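FOR IMMEDIATE RELEASE

Gurklow puts out new setup and care sheet for the Josanano towel cell

Sheet 1416 replaces 1408. Free to all Josanano owners, download from July

TOLTBY - Gurklow has released a rewritten setup and upkeep sheet for Josanano, its single-arm tabletop cell for folding and stacking small towels. The new sheet, number 1416, covers everything from bolting down the arm to wiping the wrist camera at the end of a shift. It takes the place of Sheet 1408, which shipped with every cell until now.

Same machine. No new hardware, no price change, no firmware you have to take. What changed is the paperwork and the order you do things in.

The full routine now runs to 41 steps. Most of them happen once, on the day the cell goes in. The daily part fits on one side of paper and is meant to be taped up by the table.

"People had the old sheet open on a phone and the arm half mounted and they were scrolling back to find the bit on the camera," said Hacer Yurt, who runs field service for Gurklow and wrote most of 1416. "I did it myself. I wrote notes all over 1408 and then one morning I figured, ok, the notes are the sheet now."

What's in it

Sheet 1416 comes in two parts. Part A is setup. Part B is care and small repairs. Anything that needs the arm opened up is not in either one and still goes to Gurklow service.

Part A starts with the table, before the arm comes out of its crate. The table has to be level and it has to stay put when somebody leans on it. Check all the feet. Then the base plate, then the arm, then the cable down the back of the arm with slack left at the wrist. After that the cloth.

The cloth used to be one line in 1408. It gets most of a page now. Gurklow asks for a dark, plain, fine-woven cover, pulled flat over the whole work area and fastened underneath so the fingers have nothing to catch on. Any dark color is fine as long as it is well away from the color of the towels. No pattern, no stripes, no logo in the middle. If the cover has been folded in a box, iron it first.

Small ripples are allowed. The sheet gives a test for that: run a flat hand from the back of the table to the front. If the cloth moves under the hand, it's too loose and it gets fastened again. If it stays where it is but shows a crease, carry on.

Camera next. Josanano carries a small one at the wrist, pointed past the fingers at the table. Owners often asked what the view is supposed to look like, and the old sheet had a line drawing that did not help much. 1416 has photos.

The cell used for the new sheet is the one in the Toltby workroom. Dark teal cover on the table, brown towels for the test load. Both fingers should show in the bottom corners, open, with clear cloth between them. Towel further out. A strip of floor down one side is normal at this arm pose and does not need to be masked off.
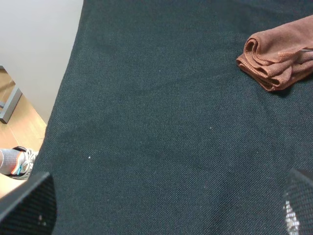
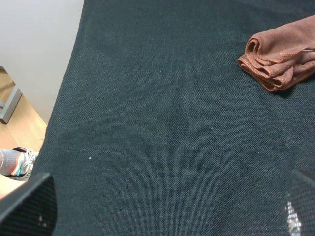 Josanano wrist camera views, Toltby workroom. Fingers open, folded towel at upper right. (Gurklow)

If only one finger shows, the camera bracket has turned. Loosen the two screws, turn it back by hand, tighten, look again. Don't try to fix it in software, the offset screen is for after the bracket is right. 1408 had those in the wrong order and Gurklow says sorry to everyone who followed it.

If no towel shows, check the load spot before you touch anything else.

Light is the last item in Part A. Even light from overhead is what the cell likes best. A desk lamp from the side makes a hard shadow along the fold and the arm may go for the shadow edge and not the towel. Blinds down if the table is next to a window, at least for the first run. After the first run owners can open them and see how it does.

Daily care

Part B starts with the stuff that gets done every day, power off, fingers open.

Lint first. Towels shed and the bits land on the cover, and on a dark cover they show up as little white dots in the camera view. A few specks are no problem and the cell will ignore them. When there's a lot of it, go over the cloth with a lint roller, back to front. A vacuum is ok with a brush head. Not a bare nozzle, it lifts the cloth and then you are back at the hand test.

Then the fingers. Look at the insides, where they close on the towel. Pull out threads with tweezers. No blades. Wipe with a damp cloth and let them air before the power goes back on. Gurklow has had fingers sent in with solvent damage and would like that to stop, so the sheet now says in big letters: water only.

Then the lens. Dry lens cloth, one wipe, done. Check the view after. If bright dots turn up low in the picture, near the fingers, look to see if it's light coming through the finger openings before calling it dirt. Service gets a fair number of calls on that one.

Last, walk the cable from wrist to base with two fingers and feel for kinks.

Weekly and monthly

Weekly: wash the cover. Have a second one so the cell isn't sitting bare. Check the table feet again, check the base plate bolts with the short wrench that came in the crate. Run the slow fold once with the speed set all the way down and watch it the whole way through. Somebody should be standing at the table for this, on the side away from the arm's elbow, stop button in reach.

Monthly: finger screws. These work loose on any cell that runs full shifts. The sheet has the tightness and the order, and there's a photo of where the thread lock goes. Only a drop. Swap the finger covers when the surface is worn smooth at the tips.

"The slow fold is the one everybody skips and its the one I would keep if I could only keep one," Yurt said. "You see the finger come down a bit late, or the towel drags. You're going to hear it too. I had a cell in for a bad motor and it was a loose table foot. One foot. We sent it back with the same motor in it."

Small repairs

Owners can do three jobs themselves under the new sheet without losing cover: finger covers, camera bracket, wrist cable. The wrist cable is new to the list. Under 1408 that was a service visit.

For the cable, power off at the wall, wait for the base light to go out, open the clip at the wrist and then the one at the base. New cable in from the base end up. Leave the loop at the wrist as wide as the drawing shows. Close the clips, move the wrist by hand through its full turn, and only then plug in. The camera view should come up by itself. If it doesnt, reseat the base end one time and after that call service.

Spare parts for all three jobs come from Yalçınkaya, which has made the finger covers and the cable sets for Josanano from the start. Yalçınkaya will stock a care kit to go with Sheet 1416: a pair of finger covers, a wrist cable, bracket screws, thread lock, lens cloth. Orders open in July. Cables can still be bought alone.

Towels

A short note on the test load, as owners ask. Any small cloth towel with a stitched hem will do. Fold it in layers, rounded edge toward the fingers, and set it flat at the load spot. Use the same towel every time you check the cell or you won't know what changed. Toltby uses brown ones. That's what was on the shelf.

Fluffy bath towels are outside what the cell is built for and the sheet doesn't cover them. Gurklow is looking at wider fingers. Nothing to announce on that.

Who needs it

Every owner. Cells set up under 1408 do not have to be taken down and done over. Start at the camera section in Part A, check the view against the photos, and go on from there into Part B. Cells going in from July on will have 1416 printed in the crate, plus the one-side daily page on heavier stock.

Owners who laminated the old one: please take it down. The bracket and offset steps are in the wrong order on it, see above.

Service visits booked under 1408 stay booked. If yours was for a wrist cable and you would like to do the job yourself instead, call and the visit will be cancelled without charge.

Phone support for setup is open from 8 a.m. Have the camera view up on the screen when you call, and the sheet number, it's at the bottom left of each page.

About Gurklow

Gurklow builds small tabletop robot cells for folding, stacking and sorting soft goods. Josanano is its cell for small towels and cleaning cloths. Setup, training and repair are handled out of the Toltby workroom.

Press contact

Hacer Yurt, field service, Gurklow, Toltby
Larger files of both photos on request. Please credit Gurklow.

Note to editors: an earlier draft of this release gave the new sheet number as 1408. Correct number is 1416.

###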